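Okay friends, a few people asked me to write up the security deposit business from this spring, so I'm going to do it in pieces while my coffee is still warm. I own a two-family house and rent out the upstairs. I'm a small-time landlord with one tenant at a time, and I still managed to get this wrong.

Gilles Pons rented from me for three years. Lovely tenant, paid on time, brought my mail in when I was away. He moved out in February to be closer to his daughter, and we parted on very good terms (he left me a Christmas cactus, which is doing great, thank you for asking).

His deposit was $2184. I walked through after he left and found a cracked bathroom sink, a bedroom door with a hole where the knob had gone through it, and a kitchen that needed a real cleaning. I figured, fine, I'll take the repairs out of the deposit and send him the rest.

So I did! I added it up on the back of an envelope, came to $381, and mailed him a check for $1803 with a nice note. The note said "minus repairs and cleaning, hope the new place is wonderful." I thought that was friendly and plain. I was pretty pleased with myself, to tell you the truth.

Well. My lease says I owe the tenant an itemized statement, in writing, with each deduction listed and the receipts attached. It's right there in the paragraph about deposits. I've handed that same lease to every tenant I've ever had and I don't believe I had read that paragraph since the first one. 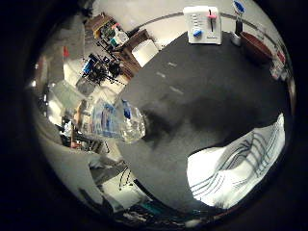 Gilles called me, very polite, and asked what the $381 was for. I told him the sink, the door and the cleaning. He said the sink was cracked when he moved in. And I stood there in my hallway with the phone and had no idea whether he was right, because the move-in checklist from three years ago was two lines long and one of them said "bathroom OK."

I called Hugo Caron, who handled my closing when I bought the house and knows the landlord-tenant side of things pretty well. He asked for three things: the signed checklist, dated photos from move-in, and the receipts. I had one receipt. It was from Costent, for the door, and it had been through the wash in my jeans.

Hugo was kind about it but he didn't sugarcoat it. In a lot of places a landlord who skips the itemized statement can lose the right to keep any of the deposit, even for damage that's real, and in some places the tenant can ask for more than the deposit back. Please look up your own state and your own deadline, they are all over the map and I am only a lady with a duplex.

I sent Gilles the other $381 that same afternoon with an apology. He tried to send back the part for the door, bless him, since he said that one was his doing. We went back and forth and finally I let him pay for the door and we called it even.

What I do now, if it helps anybody: the checklist is 2 full pages, room by room, and we fill it out together on move-in day and both sign it. I take pictures of every wall, inside the oven, under the sinks, all of it, and I email them to the tenant that night so we both have the same set with the same date on it.

I also put the move-out deadline on my kitchen calendar the minute somebody gives notice, and the receipts go in a folder instead of my pocket. The new tenant moved in with 12 boxes of books and a very old dog, and her checklist already says "scratch on back door, pre-existing." The dog was not yet in the building when we wrote that down.

If you have a checklist form you really like, would you post it in the replies? Mine still doesn't have a good spot for window screens.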